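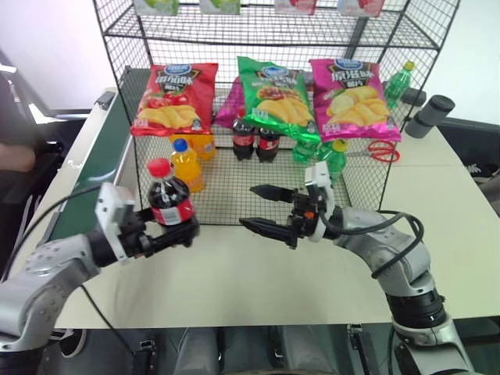 Snack shelf sag and front-facing bags
Board: Small Shop Fixtures and Merchandising
Page 1 of 1

kestrel_dry
Posts: 2607
I run a small convenience store and I'm redoing the chip section. Currently on wire grid cubes, the clip-together kind. Bags won't stay upright once the row is half sold. They slump, the bottom seal folds under, and the label ends up facing the ceiling. Tried the Ustach spring pushers, but the foot drops through the grid. Is there a fix that doesn't involve replacing the shelving?

mod_Fodard
Moved from General. Please give shelf depth and grid spacing when asking about pushers.

kestrel_dry
Depth is 12 inches. Grid is whatever the cubes came with, I'd have to measure.

plinthandpeg
The pusher needs a continuous surface. Cut a sheet of clear acrylic to the inside dimension, zip tie it at the corners, mount the track on that. I did 20 bays this way in April and have had to redo 2 of them, both where I skipped the rear ties.

Kastriot Nikolovski
I would leave pushers out of it. They are designed for boxes and bottles. A chip bag is a pillow of gas with a weak base, and spring pressure from behind creases the back panel and tips the top forward. Use a tilted shelf, back edge low, so the bags lean on each other and on the rear panel.

plinthandpeg
Back edge low means the last bag slides away from the customer and ends up in shadow. Fine on an eye-level shelf, bad on anything below the waist.

Kastriot Nikolovski
Only if the angle is excessive. Five degrees is enough.

plinthandpeg
Five degrees on clip-together cubes is not a thing you can set. The connectors are square. You would be shimming the front feet and the whole unit tilts with them, top tier included.

Kastriot Nikolovski
Shim the deck panel, not the unit. A strip of wood under the front edge of the acrylic you already told him to buy.

lowerbay
Dividers. Godisow makes a wire one that hooks over the grid, cheap, holds each flavor in its own lane. Doesn't stop the forward slump but does stop the sideways one, which in my store is most of it. Also stock fewer bags per lane and face up twice a day — once before opening and once at 3 pm when the school crowd has gone through.

kestrel_dry
Facing up twice a day is what I'm trying to get away from.

lowerbay
Then clip strips for the small bags and keep the shelf for the large ones. Large bags have a wider base and stand better anyway.

tarehand
Disagree on clip strips. They tear the top seal on the thinner film and you end up writing off stock. Mwakalinga hooks are worse, they need a punched hole.

kestrel_dry
Ordered acrylic for one bay. Will try it flat with dividers first, then with the wood strip. Spacing on the grid is an inch and three eighths, for the mod.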